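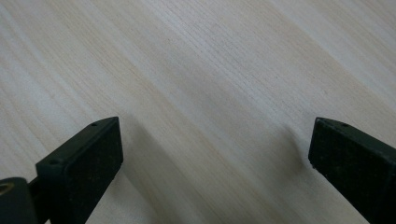 Residents along the Vildale main have asked for a plain answer on hardness, and one reader of the Jonthorpe service notice wrote that scale had ruined two kettles and a shower valve before any work was announced. The softening plant at Zillton is intended to deal with that complaint.

**Zillton softening plant to enter service in October**

Jonthorpe Water will bring the Zillton plant into service in October. It will supply nearly 4000 homes and businesses on the Vildale main, which now receive untreated hard water from the Kramer well field.

The plant uses pellet softening. Raw water is pumped upward through a bed of fine sand while a caustic solution is dosed at the base. Calcium comes out of the water and coats the sand grains, which grow into pellets and settle. Spent pellets are drawn off at the bottom of the column and replaced with fresh sand. They drain quickly and can be stored in an open bay.

Hardness leaving the plant will be held below 200 milligrams per liter as calcium carbonate. Full softening is not planned. A moderate level of calcium limits corrosion in older iron and copper pipe, and the pH of the finished water will be corrected before it enters the main. 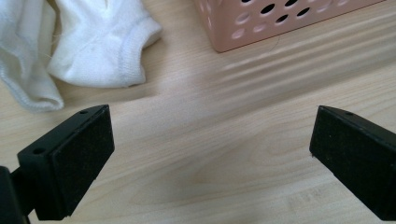
Changeover will be made in stages over 7 nights. Valves at the Kramer end of the main will be operated first, followed by those in the Vildale branches. Work will start at 11 p.m. and stop by 5 a.m. Pressure may drop during these hours. Discolored water should clear after the cold tap nearest the meter has been run for a few minutes.

Customers with home softeners should reset them to the new hardness value once their branch has been switched. Units left at the old setting will regenerate more often than needed and use extra salt. Dishwashers with a hardness dial should be adjusted in the same way.

Branch schedules will be mailed with the September bill. Printed copies will be held at the Jonthorpe service counter.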